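Brimenano and Edholm to Build Shared Library of Suturing Examples for Surgical Robots

21 Oct 2019 -- Brimenano, a developer of software for robotic surgery, and the training center Edholm have signed an agreement to record suturing work on two-armed surgical robots and prepare the recordings for use in machine learning. The project is called Dosum.

Under the agreement, surgeons and senior trainees will carry out set tasks at Edholm's practice stations. Each session is stored as video together with the position of both instruments and the state of the jaws. The recordings are then cut into short steps, such as picking up the thread, pulling it through, forming a loop and handing over from one instrument to the other. A learning system is trained on the labeled steps.

Recording began in August. The first release will hold 300 sessions by 11 operators, and 200 of those sessions have been recorded so far. Both companies will have access to the full set.

"Thread is the hard part," said Deirdre Moynihan, who leads the project at Brimenano. "It bends, it sticks to wet tissue, and it crosses over the instruments. A system has to have met a lot of that before it can predict where the thread will go next."

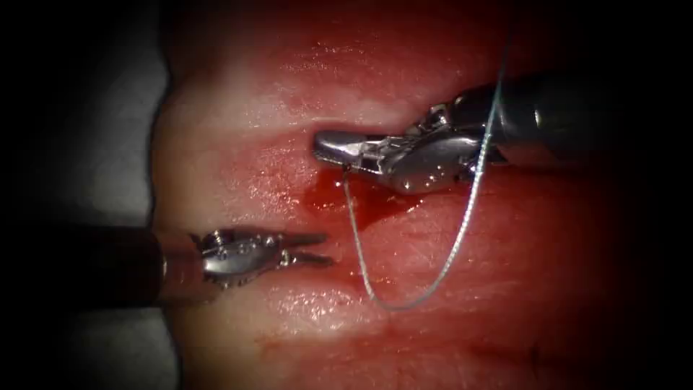
Enda Duggan said the labels would decide how useful the library became. Two reviewers mark every session separately, he said, and where they disagree on when a step starts or ends, the session goes back for a third reading. He added that failed attempts are kept -- a dropped thread or a missed grasp gets its own label and stays in the set.

Radulović is supplying the storage and the labeling software. Operators are identified in the files by code only, and they can ask for their sessions to be withdrawn at any time before a release.

Dosum is a research project. Nothing trained on the library will be used to control instruments during operations on patients under the present agreement.

The companies plan to add 30 sessions a month once the first release is out. Teaching hospitals and university groups that want to contribute recordings or apply for access can write to the Dosum project office at Brimenano. Application forms will be sent out with the data format guide.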